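Lastton Home & Laundry Boards
Print this thread | E-mail this thread

Topic: Folding baby clothes vs. just tossing them in a bin

marlo_knits wrote:
OK, I need opinions. We have a nine-month-old and over 90 little garments in rotation (I know, I know, everyone gave us clothes). I've been folding every single one into thirds and standing them up in the dresser drawer, and I love how it looks! But it takes me most of nap time, and then my husband digs for one sleeper and the whole row falls over. Does anybody just use open bins? How do you keep it from turning into soup?

tubsandlids wrote:
Bins bins bins! I switched when my second was born and I will never go back. One bin for tops, one for bottoms, one for sleepers, and a small one for socks and hats. Plain plastic with handle slots so you can carry the whole thing to wherever the baby is. I don't fold at all. Knit stuff that small doesn't hold a wrinkle anyway, and whatever wrinkle it does have is gone after five minutes on a warm baby.

Ngọc Mạc wrote:
I'm going to disagree with tubs, in a friendly way. I fold everything, and I have twins. The time I spend folding I get back at six in the morning when I can see every shirt at once and grab the right size in the dark. With a heap you only ever wear the top layer. I found things at the bottom of my sister's bin that her kid had outgrown with the tags still on.

tubsandlids wrote:
Ha, fair about the bottom layer. I dump the bin out on the bed once a month and pull what's too small. It's kind of fun, like shopping.

pegline wrote:
Middle road here. I roll. Sleeves in, roll from the hem up, stand it in the bin on its end. Takes me maybe three seconds apiece now and I can still see all the prints. Rolling works great for anything with ribbing at the neck and cuffs – the ribbing grips and the roll stays shut. Slick fabrics pop right back open, so those I lay flat.

marlo_knits wrote:
Oh I like this! pegline, what size bin? I have a couple of the Akix ones from the kitchen, but they're deep and I worry things will just sink.

pegline wrote:
Go shallow. You want the side about as tall as a rolled sleeper. If it's deeper than that you'll start a second layer and then you're back to digging. And get the kind you can see through at least a little. I had solid navy ones first and I never knew what was in them.

old_hamper wrote:
Three kids, all grown, so take it with a grain of salt. What made the difference for us wasn't the container, it was having a table to work on. Folding on the couch, half of it ends up on the floor. Folding on the bed, you get sleepy and quit. Clear a table at standing height, put the bin to one side and the clean stuff on the other, and go straight across. Start with the bin empty every time, too. If you drop clean things on top of last week's, last week's never get worn.
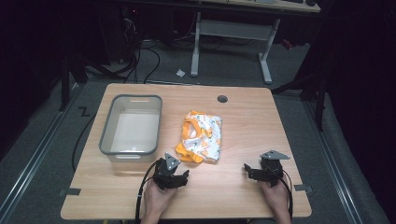
Also, shake each piece out once before you decide what to do with it. Little prints all look alike in a wad, and I used to roll up pants thinking they were shirts. One good snap by the shoulders or the waistband and you know what you've got. Left to right or right to left, doesn't matter, just don't switch halfway.

Ngọc Mạc wrote:
Yes to the table! I'd still fold, but yes to the table. I do mine on the counter while the rice cooks.

tubsandlids wrote:
Starting from empty is smart. I'm stealing that, even if mine are going back in as a heap.

marlo_knits wrote:
Update: tried rolling this afternoon on the dining table. 8 sleepers fit in a row with room at the end! My husband pulled one out and the rest stayed standing. I'm keeping the folded drawer for the nice outfits and rolling the everyday ones.

pegline wrote:
Hooray! Wait till you try it with dish towels.

Views: 1,630

Reader comments

Prirkthorpe_dad: Rolled a whole load last night. The socks beat me. What do people do with socks?

phùng_home: Socks go in a mesh bag in the wash and then straight to the drawer in the same bag. No matching.

Ngọc Mạc: No matching?! We need a new thread.

Contact the moderators | © Lastton Home & Laundry Boards | Back to top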